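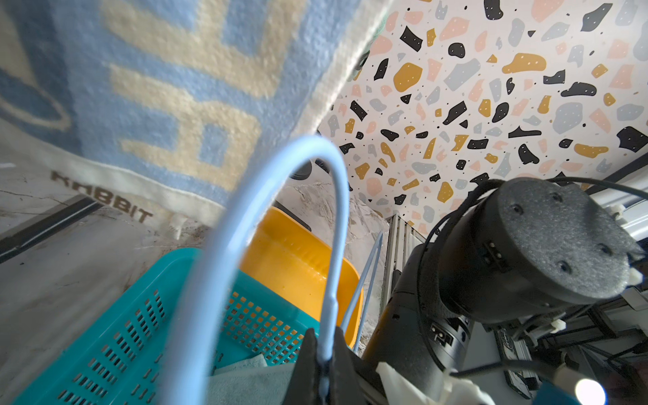
When must a reprint be inspected before copies are released to stores?

Every reprint must be inspected after the printer's advance copies arrive and before the warehouse receives a release notice.

# Advance Copy Inspection: Historical Romance Reprints

**Imprint:** Clomeck Paperbacks
**Title inspected:** *The Rirnlow Inheritance*, second printing
**Printer:** Sangkhawat Press
**Date of inspection:** July 8, 2025
**Copies examined:** 10
**Print run:** 4,000

Mark each item Pass, Hold, or Fail. A comment is required for any item not marked Pass. An item marked Hold may be cleared by the production office in writing.

## Cover

- [x] Title and author line match the approved proof. **Pass**
- [x] Spine text is centered and reads top to bottom. **Pass**
- [ ] Back cover copy matches the current text. **Hold**
 *Comment: The copy still describes the hero as a captain. He was changed to a magistrate in the first printing. The catalog entry is correct.*
- [x] Barcode scans and returns the correct edition. **Pass**
- [ ] Lamination is free of lifting at the corners. **Hold**
 *Comment: Slight lifting at the lower front corner on two copies. The printer has been asked to check the rest of that carton.*

## Interior

- [x] Page count is 400, including front and back matter. **Pass**
- [x] Copyright page shows the second printing. **Pass**
- [x] Chapter openings begin on a right-hand page. **Pass**
- [ ] Corrections from the reader error log have been made. **Fail**
 *Comment: The heroine's sister is still called by her earlier name in the ballroom chapter and once in the epilogue. All other corrections on the log were found.*
- [x] Teaser chapter for the next Jurkulmont novel is present and complete. **Pass**
- [x] Content note appears before the first chapter. **Pass**

## Binding and trim

- [x] Pages hold when the book is opened flat at the middle. **Pass**
- [x] No glue on the inside margin. **Pass**
- [x] Trim is square and no text is lost. **Pass**
 *Comment: The outer margin is narrower than in the first printing but within the agreed limit.*

## Orders and release

- [x] Advance orders confirmed at 2,166 copies. **Pass**
- [ ] Release notice sent to the warehouse. **Hold**
 *Comment: Not to be sent while an item above is marked Fail.*

## Action required

The production office will decide whether the name error calls for replacement pages or may be carried to a third printing. The back cover copy is to be reviewed at the same time. Cartons remain sealed at the printer until a written decision is attached to this form.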